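**Forum interne Ceston – Équipements et achats**
**Sujet : Budget de mars – pinces portatives pour la collecte à domicile**

---

**k.osei** (Korkor Osei, coordination des achats)
2020-01-06

Mesdames, Messieurs,

La demande d'équipement du projet Iltum doit être déposée en mars. Le périmètre retenu à ce stade est le suivant :

- 4 paires de pinces portatives à deux doigts, avec caméra ;
- un lot de patins de rechange par paire ;
- 3 postes de transfert des données.

Deux fournisseurs ont répondu à la consultation, Lestitz et Ametepe. Lestitz propose la paire à 708 euros hors taxes, patins non compris. Ametepe n'a communiqué qu'un tarif de location. Je sollicite vos observations avant l'établissement du bon de commande, en particulier sur les consommables, mal évalués lors de l'exercice précédent.

---

**atelier_nord**

Avis favorable sur le nombre de paires. Je formule en revanche une réserve sur les patins. Lestitz les facture 69 euros le jeu et un seul lot par paire me paraît insuffisant pour une campagne complète. Il conviendrait d'en prévoir deux, quitte à renoncer à l'un des postes de transfert.

---

**m_logistique**

Je ne partage pas cette analyse. Les postes de transfert ont constitué le véritable point de blocage l'an dernier : les opérateurs rentraient le soir et attendaient leur tour. Un jeu de patins se commande en cours d'exercice sur la ligne « petites fournitures », un poste informatique non.

Je rappelle par ailleurs que la location n'a fait l'objet d'aucun chiffrage sérieux de notre part.

---

**releve_terrain**

Je me permets d'intervenir au titre des équipes qui travaillent chez les particuliers. Le rangement de petits objets, notamment de bijoux dans des boîtes en carton, occupe une part importante du programme Iltum. Ce sont ces tâches qui devraient guider le choix du matériel, davantage que le prix unitaire de la paire.

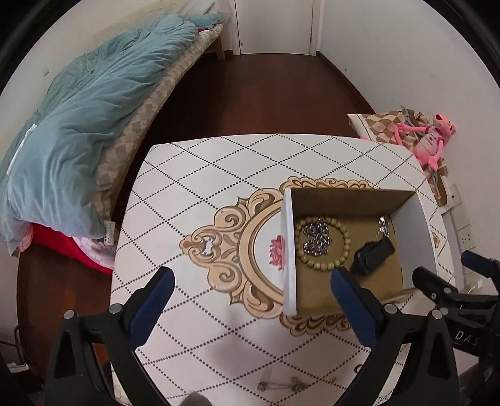
Il en résulte deux exigences à inscrire au cahier des charges. La première concerne la précision de fermeture des doigts sur des pièces fines, chaînes et bracelets compris. La seconde porte sur l'encombrement, les logements visités offrant souvent peu de recul autour de la table. La fiche de Lestitz est muette sur ces deux points. Je demande un prêt d'essai avant toute signature.

---

**atelier_nord**

Je souscris à la demande de prêt. Quant à la ligne « petites fournitures », elle était épuisée avant l'été lors des deux derniers exercices. Je maintiens donc ma réserve.

---

**m_logistique**

Dont acte pour la ligne budgétaire. Je reste opposé à la suppression d'un poste. Une paire de moins libérerait davantage de crédits que le lot de patins n'en réclame.

---

**releve_terrain**

Une paire de moins signifie une équipe sans matériel. Je ne puis y être favorable.

---

**k.osei**

Je vous remercie de ces contributions. Les dispositions suivantes sont arrêtées à titre provisoire :

1. Le nombre de paires et celui des postes demeurent inchangés.
2. Un second lot de patins par paire est inscrit en option.
3. Un prêt d'essai est demandé à Lestitz, portant sur la manipulation de petits objets.
4. Ametepe est invité à fournir un prix d'achat, patins compris.

Le désaccord sur les patins sera soumis à la direction financière avec les deux argumentaires. Merci à atelier_nord de me transmettre son relevé de consommation par équipe, à défaut duquel l'option ne pourra être défendue.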